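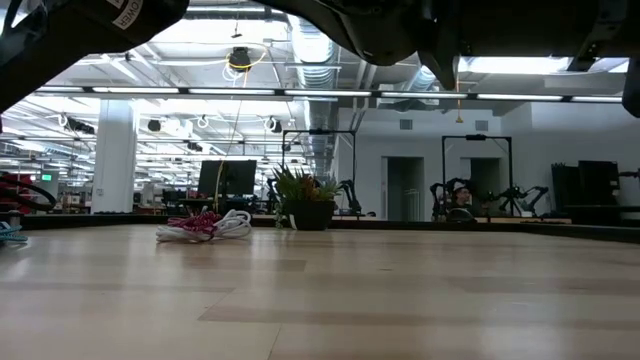 Can't we just put the ring on the contents schedule and be done? was the first reply to my draft, sent before I'd even finished uploading it, and I love that it was, as it's the exact question the whole rider comparison is meant to answer.

October, notebook, claims wording bench

Read the Hullis home form twice today against the Fivley one. Both cover jewelry. Both cap theft. Only Fivley says what happens when a stone falls out of its setting and can't be found, and it says it in two lines a normal person can read! Hullis has "mysterious disappearance" in the definitions and then never uses it again. I searched the full text, all 145 pages, to be sure.

Ran the same test claim through each form: one watch, appraised at 3000, stolen from a gym locker.

Hullis: pays to the theft cap, less deductible. Came to 905 on my sheet.
Fivley with rider: pays the full appraised value, no deductible.
Brondis: can't finish. The form points to an endorsement we don't have. Asked for it.

That gap is great material for the customer guide – it makes the point faster than anything I wrote last month.

Open questions, for whoever picks this up:

Appraisal age. Fivley wants one no more than 2 years old when the item is added, but I can't find whether it has to be renewed later. Check the renewal letter.

Pairs. If one earring goes, does Diekmann pay for one or for the set? The wording says "fair proportion" and I read it three different ways before lunch.

Repairs. Very happy with the Diekmann section here, plain and generous, and the owner picks the jeweler. Steal the layout for our guide.

4:40 pm. Brondis endorsement came through. It's the old edition, so the watch claim stays blank in the table until they send the current one. Starting on the earrings in the meantime.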